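July 14, 2018

Up at six to get through the second half of the Kuveck paper before the heat. Hiba Boutros thinks the islanders came from the north coast in one go, and the mitochondrial results do lean that way. I am less sure. Only 300 people were sampled and nearly all of them live in the two harbour villages. The hill families at Rahimi were left out, and they are the ones with the odd words for rice and canoe.

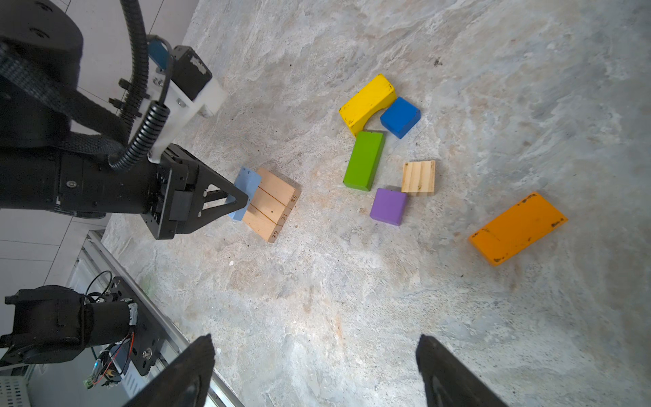 Blue block against the wooden ones, numbers 58, 31 and 29.

Wrote to Waldemar Gajewski before lunch to ask whether his word lists from the hills were ever typed up. He had 736 entries when we last spoke, all on cards. If even a few of the boat terms match the southern dialects then one landing won't do, and we need at least two, perhaps some generations apart.

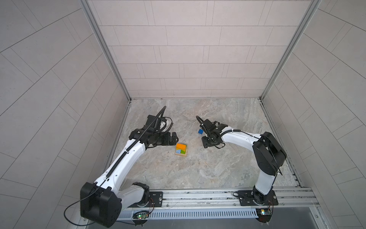 He answered by four. The cards are still at Miltholm, in the map room, and he can't get there until November. I asked if someone could scan the boat and crop sections for me. He will ask, but the scanner there has been broken since spring.

Spent the rest of the afternoon on the pottery dates. The lowest layer at Cleltard has charcoal in it and the old report treats that as proof of settlement. It could just as well be a natural fire. No sherds below the second layer, no shell, no pig bone. 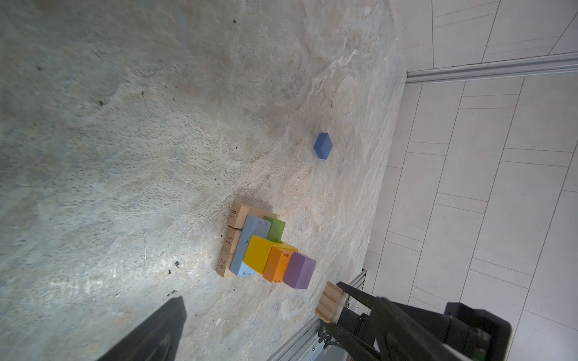
Dark blue block on its own, the rest packed together.

Walked down to the post office and back, then read Hiba's appendix again with a pencil. Table 4 gives a founding group with very few women, which I find hard to square with the number of house names passed down through mothers – though those may be later. Must ask her how she set the generation length. A change of a few years there moves the landing by a good deal.
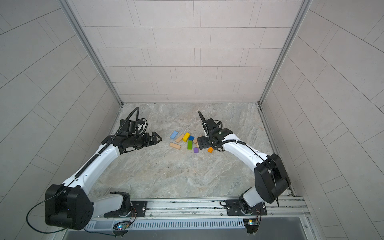 Rang her after supper. She used the same figure as the mainland study and agrees it may be too long. She will run it again with a shorter one and send me the output. Cold potatoes and the last of the ham. Still need to return the tide tables.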